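Weltcombe canteen automation: where we've got to
Progress report for Friederike Albers, Nadley Fund
27 Jun 2026

Hi Friederike,

You asked for the plain version this time, so I've left the slide deck alone and I'm just going to tell you how it's been going since January. The short answer is pretty well, with one big wobble in the spring that I'll get to.

When we last wrote, the clearing station was still being set up in the side room off the main canteen and the crew hadn't worked a shift next to it. They have now. We serve 295 people on a normal day at Weltcombe, and the back end of that (plates to the racks, scraps and napkins in the bin, tables wiped down) has always fallen on the same small afternoon crew. The grant was meant to find out whether an arm could take on some of the boring part of that, and whether the people doing the job would want it to. I think we can say a lot more about the second question now than we could before.

First, the tasks. We started with three: moving a used plate to the stack, putting paper waste in a tabletop bin, and closing the bin lid. Plates went smoothly almost from the first week. Paper was harder than any of us guessed! A napkin never sits the same way twice, and the early runs had a habit of dropping one half in and half out and then moving on as if all was well. Atelard (they do our software) changed how the arm checks its own work in May, and since then it goes back for a second look. It's slower, but the crew trusts it a lot more, and I'd take that trade any day.

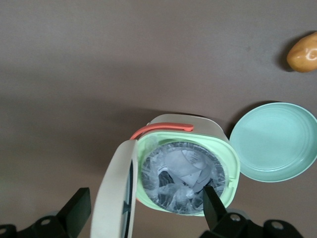
We logged 71 supervised sessions over the period, which is a few more than we'd planned. Most were run by the afternoon crew themselves. That was a change from the original plan, where Atelard's people were going to run everything and the crew would mostly watch. We switched it after the first month. The crew kept spotting things the engineers didn't, like the order plates really come back in, or how people tuck wrappers under the rim of a bowl and leave you to find them. It seemed silly to have the folks who know the work standing by the wall.

Now the wobble. In March word got around that the arm was there to cut the afternoon shift from four people to two. It wasn't, and we'd said so, but we'd said it in one meeting and one email, and half the crew had missed the meeting. Two weeks of very quiet lunches followed. I should have seen it coming. We sat down with everybody, in two groups so both shifts could make it, and put the staffing promise in writing: nobody's hours go down during the grant or for a year after. It's pinned up by the time clock. Things loosened up a good bit after that, though I won't pretend every last person is sold.

What has changed day to day? The last stretch of the shift, mainly. People used to stay late clearing, and on a good day now they get that time back for prep or they simply go home when they're supposed to. One of the crew told me her wrists feel better on Fridays. I can't put that in a chart but I was very happy to hear it. On the minus side, there's a new kind of chore: resetting the station, wiping the fingertips, restarting the thing when it stalls. Somebody has to do it, and for a while it was always the same somebody. We've put it on the rota.

There's also the question of pay. Two of the crew are doing work that looks a lot like training new equipment, and their job titles don't say so. I've raised it with HR and I'd like your backing if it comes to a budget line. They've earned it.

Money is fine otherwise. We're a little under on equipment and over on staff time, for the reasons above, and I've sent the breakdown separately. The spare gripper parts from Zoëga came late and we lost most of a week to that.

For the next stretch I want to do three things. We'll try the station out in the main canteen on slow afternoons, with people walking by. We'll add cups, which the crew has been asking for since day one. And we'll run the staff survey again with the same questions as January so you can compare the two side by side.

If you can get out here, come on a weekday after two, when the clearing is in full swing. The crew would like to show you themselves, and they're better at it than I am.

Thanks as always for the patience over the spring. Call me if anything in the breakdown looks odd.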